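Skirkon storage bin, blue, small size
Review by Tươi Thái
Rating: 4 out of 5

I bought this bin for the building bricks of my son, who is at the age when every brick must stay where he can see it. Before, we had a cloth bag with a string. It was cheap and it was terrible, everything fell to the bottom and he turned it over on the floor each time.

The Skirkon has no lid. At first I thought it is a mistake of the seller, but the page says it clearly, I only did not read well. Now I prefer it like this. He drops the bricks in while he is still talking about something else, and with a lid he would never do it.

The walls are straight and smooth, so I clean it with a damp cloth in two minutes. The color is a strong blue, a bit darker than on the website. The surface is glossy and it shows fingerprints — not a problem for toys, but for an office I would take the gray one.

What I like less is the size. My friend Chinyere Lawal has the same bin and she keeps 151 bricks in it, she says, but hers are mostly the little ones. With long plates it becomes full very quickly. I will order a second one.
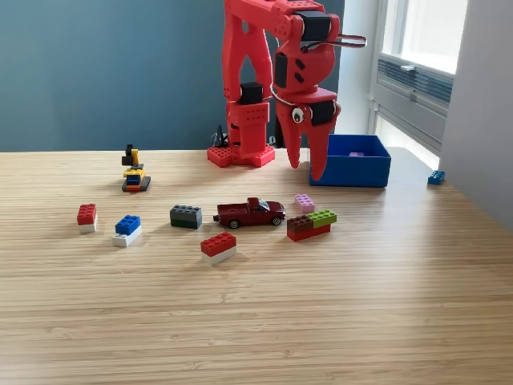

The blue bin on our bamboo-striped table, with bricks still waiting to go in.

Delivery was fast and the box came without damage. There was a small scratch on the bottom of the bin, which I found only after I removed the sticker. I did not ask for a refund.

I would buy it again, maybe in the bigger size if they make it in blue.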